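The Bread Basket Years

My grandmother kept a basket in the middle of her kitchen table for as long as I knew her, and in all that time I don't believe it held the same thing two weeks running. Rolls, mostly, when company was coming. Otherwise it was mail, or clothespins, or the green tomatoes she was waiting on in November, each one wrapped in a page of the Plakness paper (she saved the crossword pages for last, in case she wanted another go at them).

I've been thinking about that table a good deal since I drove out to Rowlands to talk with Victor Sang about supper. He has been running a Thursday-style potluck, as he calls it, though it lands on whatever night people can manage, for 24 years now. It began with two families and a pot of beans. The notebook he keeps by the door has 951 suppers in it, each with the date, the weather and what was eaten, and he'll read you any page you like if you have the time, which I did!

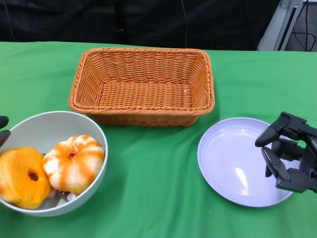
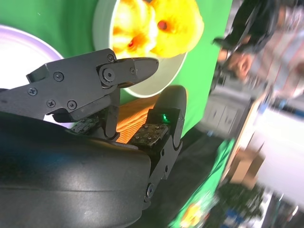
What struck me, going through those pages with a cup of coffee at my elbow, was how plain the food was. Supper 273 was baked potatoes and somebody's pickled beets. There was a whole winter of cabbage soup, and one glorious evening when the Skarnetti bakery closed early for snow and sent over everything left on its shelves.

"People fret about the cooking," Victor told me, "so I tell them to bring butter. You can always use butter."

He sets the bread out first, before anyone has hung up a coat, and he likes it passed by hand around the table. A stranger has to look up and say thank you, and by the time the basket has gone all the way around, the talk has usually started on its own. My grandmother would have liked him enormously, I think, though she'd have had something to say about his coffee.

I stayed for supper, of course. It was lentils and a good dark loaf, and I drove home after nine with the heel of it wrapped in a napkin on the seat beside me.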